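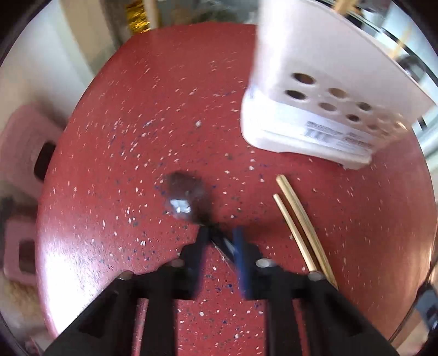

Porta-talheres de plástico: separar por tipo ou misturar?

Brarkar Casa — Cozinha e arrumação — 2023-03-16

gotex22
Comprei um porta-talheres de plástico com duas divisões e furinhos na frente, para deixar na mesa da cozinha. Temos colheres e pauzinhos de madeira. Ponho cada tipo numa divisão ou tanto faz? E a etiqueta colada perto da base, como se tira sem deixar cola?

pillay_casa
Pauzinhos de um lado, colheres do outro, com o cabo para baixo. Os de madeira têm de estar bem secos antes de guardar — os meus ganharam bolor no fundo. Para a etiqueta, óleo de cozinha, 10 minutos, e esfregar com um pano.
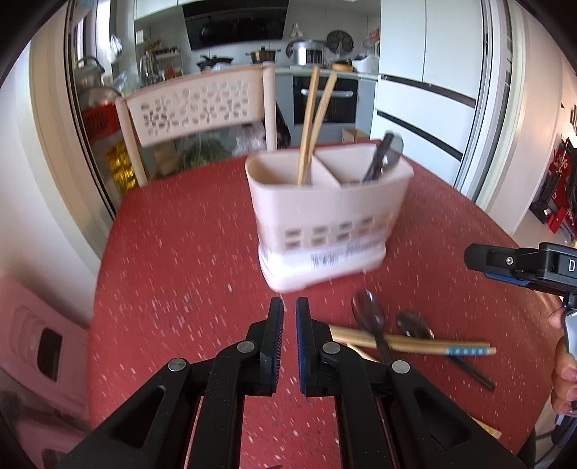
Pauzinhos à esquerda, colher à direita; o resto ainda na toalha.

beladix40
Eu misturo tudo e nunca tive problema. A etiqueta sai com água quente.

gotex22
Obrigado. Vou separar e experimentar o óleo primeiro.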